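Tamsin Doucet
22nd June
Print | E-mail this thread

1/ I moved to Wedport in February and since then I am learning how to live in a rented apartment with old walls. Some people asked me how I got my home internet to be stable, so I write it down here. I am not a technician. I only read a lot and made many mistakes.

2/ My first mistake was to blame the provider. I called Nellero three times. The lady on the phone was very patient, and every time the line to the building was fine. The problem was between the little box in the hallway and my desk.

3/ The apartment is long and narrow, like a train car. The router must stay by the front door, where the line comes in. My desk is at the other end, behind two brick walls. On Wi-Fi my video lessons were freezing every few minutes. I teach piano online, so you can imagine what this does to a waltz.

4/ A neighbor told me to buy a repeater. I bought one. It made the signal stronger in the kitchen, where I do not work. In the room with the piano it was the same as before, and now I also had a blinking light to look at.

5/ So I decided on a cable. It is a boring answer, but my students do not care if it is boring. They care if they can hear the left hand.
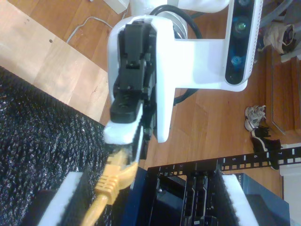

6/ Choosing the cable took me longer than it should. In the shop there is a whole wall of them and the packages all promise the same thing. Mr. Vondráček, who has the electrical shop on my street, told me to look at the category printed on the package and to forget the gold and the big words. Cat 6 is enough for a home like mine. He also told me to take a color which I will not confuse with anything else, and this was good advice. A yellow one is easy to find behind furniture, and a molded boot with ribbed lines around the plug gives your fingers something to hold when you push it in.

7/ Measure before you buy. I measured the straight line from door to desk and forgot that a cable must go around door frames, down to the floor and up again. My first one was too short by the width of my bookcase. I gave it to my sister.

8/ The second one was 50 feet, and it was the right choice. Keep a small loop at each end, so that you can move the router or the computer a little without pulling on the plug. Do not bend it hard around a corner. A soft curve is better for it.

9/ My lease does not allow holes in the walls, not even small ones. I used adhesive clips. I bought the Festelel ones, a pack of 11 (why 11, I would like to know), and I cleaned the baseboard with alcohol first. Where I was lazy and did not clean, the clips fell off in the night.

10/ For the doorway I was worried that somebody will trip. I took the cable up one side of the frame, over the top and down the other side. It used a lot of length, but now the door closes normally and the vacuum cleaner does not eat it.

11/ When you plug it in, listen for the click. I did not hear it the first time and I spent one whole evening in the computer settings, reading forums from people much angrier than me. Then I pushed the plug a little more and everything worked.

12/ Result: I teach six students in the week and no lesson was interrupted since I put the cable. One mother wrote to me that the sound is "like a different piano". It is the same piano, still a little flat in the high notes. The tuner comes next month.

13/ One question I received already: does it look ugly? A little, yes, for the first few days. I still see it over the door when I drink my coffee in the hallway – the rest I forgot. If you want it invisible you can choose white, but then you will step on it looking for it.

14/ If you also live behind thick walls, write me how you solved it. I am curious about the kind that goes through the electrical sockets. Mr. Vondráček makes a face when I ask him.

47 shares | 18 comments
Print | E-mail this thread

Recent from Tamsin Doucet
Old radiators and the piano: where I finally put it
How I explain a waltz to a child on a screen
Questions to ask before you sign a lease in Wedport
My headphones are broken again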